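Terkby workshop, January, 9:40

Glue tests for the chair repair, second round. I mixed the hide glue from the Skodum bag again, 4 parts water to one part grains, and left it to swell overnight. In the morning it was soft and clear, better than last time. 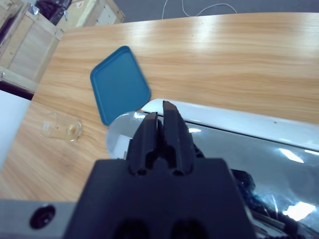 Bench, morning.

The first joints were beech to beech, with clamps for 6 hours. Sample 11 opened when I bent it by hand, so I think the wood was too cold. I must warm the pieces before the glue comes on.

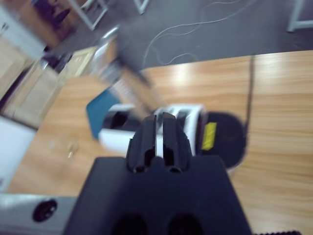
Notes: L. Rodier

Afternoon. I warmed the next pieces near the radiator and repeated the same joint. The glue stayed open almost 4 minutes, enough time to put the rail straight. 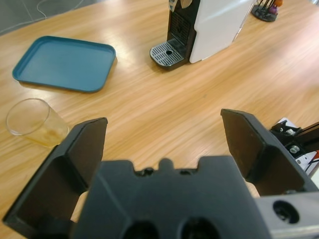 The old glue in the chair legs is still a problem. Vinegar makes it soft but very slowly, and I don't want to stain the seat rail. Cho order 2430 (new brushes) is not arrived yet. Next: try the warm knife on the back leg.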